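**Dakville Kids' Breathing Clinic notes** · Aug 23, 2018

1/ Thread on appointment reminders for children with asthma. I handle scheduling data for the Saragih children's clinic in Dakville. People at other small clinics keep asking how the text message setup works, so I'm putting the whole thing in one place.

2/ Starting point: a child leaves the hospital after an asthma attack and is supposed to be seen by us within a week or two. A lot of them weren't. The old system was a printed card handed over at discharge and a phone call the day before if the front desk had time.

3/ The card failed for dull reasons. Discharge happens late in the day, the parent has a bag, a coat and a tired kid, and the card goes in with the inhaler leaflets. We found several on the floor of the parking lot.

4/ We moved to text messages in March. The sending is done by Trosico, which takes a file from our scheduling software every evening. No app and no login for the family. It has to work on a phone that does nothing except calls and texts.

5/ That last requirement decided most of the design. A fair share of our families use older handsets, and some share one phone among several adults. Anything with a link in it was ruled out at the first meeting.

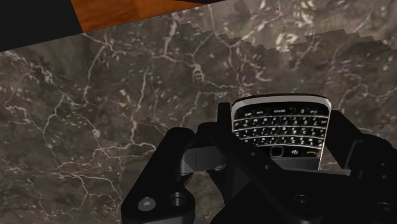 *Handset with a physical keyboard, keys in four rows. Computer rendering.*

6/ Message format: child's initials, date, time, clinic name, then "Reply 1 to confirm, 2 to change." One segment, plain characters only. Accented letters push the message into a different encoding, which cuts the segment length by more than half and splits the text in two.

7/ The splitting matters. On some phones the second part shows up first. One mother read "to change." as the entire message and called us to ask what was supposed to be changing.

8/ Initials instead of names, and no mention of asthma. The phone may be lying on a kitchen table at somebody else's house. Parents agreed to this wording on the consent form, and the form says exactly what will be in the text.

9/ Numbers since launch. Reminders sent: 3,174. Confirmed as delivered by the carrier: 2,563. Replies with a 1 or a 2: 1,824. Please don't compare these with a system that counts "sent" as "delivered." Plenty do.

10/ Where do the undelivered ones go? Mostly numbers that have changed since intake. Prepaid phones run out, the number gets reassigned, and our record stays the same until someone asks. Landlines entered in the mobile field are the next group.

11/ Fix for changed numbers: the desk now reads the number back at every visit, digit by digit, before the child is weighed. It used to be "Is your phone number still the same?" Everyone says yes to that question.

12/ Fix for landlines: the evening file is checked against a carrier lookup, and anything that can't take a text goes to a call list. The call list prints at opening time. Whoever is on the desk works down it before noon.

13/ Replies that aren't 1 or 2 are held for a human to read. Typical ones: "ok", "yes thank you", "who is this", a thumbs up that arrives as an empty box. We now count "ok" and "yes" as a 1. We don't try to guess at anything else.

14/ Some of the held replies are medical. "She is coughing all night, is that soon enough?" was sent at 11 p.m. to a number no nurse was watching. That was a serious gap, and it was ours.

15/ Since then every reminder gets an automatic answer to any free text: "This line is not read at night. For breathing trouble call 911 or the nurse line." The nurse line number is in the same segment. We dropped the word "please" to make it fit.
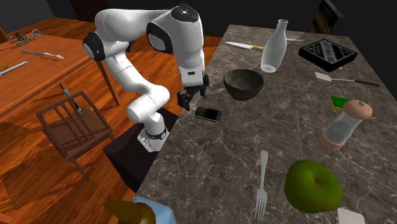 16/ Timing next. We send at two points: three days ahead and again the evening before. We tried a same-day message for a few weeks and stopped. By the time it arrived, the parent was either already on the way or already at work.

17/ The three-day message gets most of the 2s. That's the useful one for us. A slot released three days out can be filled from the waiting list. A slot released the night before usually sits empty.

18/ Send time is 5:40 p.m. Earlier runs into school pickup. Later runs into dinner and bath. I don't have a proper trial to back up that minute, only the reply logs from the first weeks, when we moved the time around.

19/ Older kids: from age 9, with the parent's permission, the child can get a copy on their own phone. Uptake is low, but the kids who have it tend to show up knowing which inhaler they're supposed to bring.

20/ "Bring both inhalers and the spacer" is its own message, sent only with the evening reminder. When it was tacked onto the first text, people confirmed the visit and forgot the spacer. Technique can't be checked properly without it.

21/ Language. We run English and Spanish. The Spanish text was rewritten by two of our nurses after the vendor's version came back using a word for "appointment" that our families read as a court date.

22/ Cost. I can't post the contract price. Billing is per segment, including failed ones, so cleaning up the number list paid for the carrier lookup within the first billing cycle. Ask about failed segments before signing anything.

23/ Records. The Kalluneo export writes one line per message with a status code. Keep the raw file. We overwrote the first two weeks with a summary, and I can't go back and separate "wrong number" from "phone off" for that stretch.

24/ What I can't tell you yet is whether fewer kids end up back in the hospital. Missed visits are down. Readmissions for asthma go up and down with ragweed, colds and wood smoke, and we need at least one full winter in the data.

25/ Also unresolved: families with no phone at all. There's a short list, it's kept on paper, and the outreach nurse drives to them. She takes the same message wording, printed large, and a magnet to hold it on the refrigerator.

26/ Several people have asked for the templates. I'll post both languages as plain text once the nurses finish the spring wording. If your clinic uses a different reply scheme, I'd like to see how you handle the "who is this" messages.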